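# Wellirow table notes

Everything we've learnt so far about laying and clearing a small table, kept in one folder of plain text files so anyone can borrow from it!
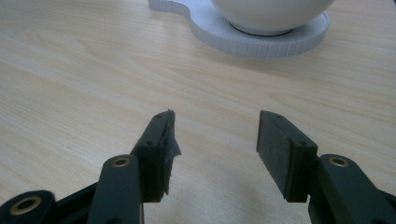

Melquiades Bañuelos wrote back that a bowl ought to live on its stand all day and only come off for washing, and that he'd never go back to stacking them in a cupboard. I've come round to his way of thinking (mostly), and `bowls.md` now says so.

## What's in the folder

- `bowls.md` – white bowls, stands and coasters, which goes on what
- `tabletops.md` – pale wood, wiping, rings, what to do about crumbs
- `clearing.md` – the order we take things off after a meal
- `wishlist.txt` – bits I'd love to add, very untidy

## Bowls and stands

My favourite part! A rounded bowl on a wider base is a lovely thing to set down, and a ribbed rim gives your fingers something to hold when you move the pair together. Ribs do collect flour and dust, though. An old soft toothbrush and warm water sorts them out, then dry the stand upside down on a tea towel.

Put the stand down first, then the bowl. Lift both when you wipe the table, don't push them along it.

## Pale tabletops

White on light wood looks wonderful in the morning, but tea shows up terribly. Wipe with a damp cloth, following the grain, then go over it with a dry one. Leave 30 minutes before putting the cloth or mats back on.

## Changes

- **v3** – clearing order rewritten, Prasel mats moved to their own section, spelling of Viltness fixed in all the files
- **v2** – added the toothbrush tip
- **v1** – first go, bowls only

## Adding your own

Please do! One short entry per habit, in everyday words, under 100 words if you can manage it. Say which room the table is in and what usually sits on it. Lines starting with `?` are things we still disagree on, and Bañuelos has most of those in `clearing.md`.

Still to write: soup plates, and whatever we decide about trays.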